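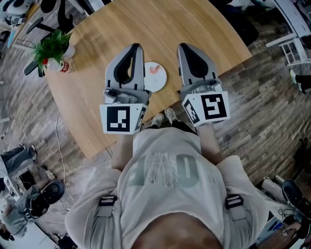
A small white plate with an orange-red smear of food or sauce.

Finger foods (weaning)

Finger foods are soft pieces of food that a baby can pick up, squash, inspect and (now and then) swallow. They can be given alongside purées or instead of them, and every parent I know has strong feelings about which is better! I've done it both ways with my own children, so I'll try to be fair in this entry.

Getting started

Most babies are ready for solids at around six months. The usual signs are sitting up and holding the head steady, getting food to the mouth without too much help, and swallowing more than gets pushed back out. My eldest had all of them at once and my youngest took ages over the last one - I wiped the same spoonful of parsnip off her chin so many times that I started to take it personally.

Shapes and sizes

At first babies grab with the whole fist, so long pieces work best, something like the length of an adult finger with a bit poking out of the top. Steamed carrot, ripe avocado, soft pear and strips of omelette are all good. The pincer grip, with finger and thumb, comes along later and then it's peas all day long. Grapes and cherry tomatoes should be cut lengthways into quarters, so that's 4 pieces from each one, and whole nuts are out until the age of five.

Gagging and choking

I found this the hardest part. Gagging is noisy and can look awful, but it's a normal reflex that moves food forward in the mouth. Choking is often quiet, and a baby who is choking needs help straight away. Stay with them whenever they're eating, and do go on a first aid course if you can. Mine was at the Sellell family centre, it lasted 3 hours and I slept so much better afterwards.

Equipment

You need less than the shops would like. We had a Ballau highchair with a footrest, which I loved (apart from the straps, which held on to porridge like glue), and 2 long-sleeved bibs that took turns in the wash. Kopecký suction bowls are popular in our baby group, although my son could peel one off the tray before I'd sat down.

Mess

There will be lots of it! Put an old sheet under the chair, roll your own sleeves up too, and leave the tomato sauce for days when a bath is coming anyway. Turmeric doesn't come out of white vests. I've tried sunshine, soda and a great deal of scrubbing.

See also

Purées
First cups
Fussy eating in toddlers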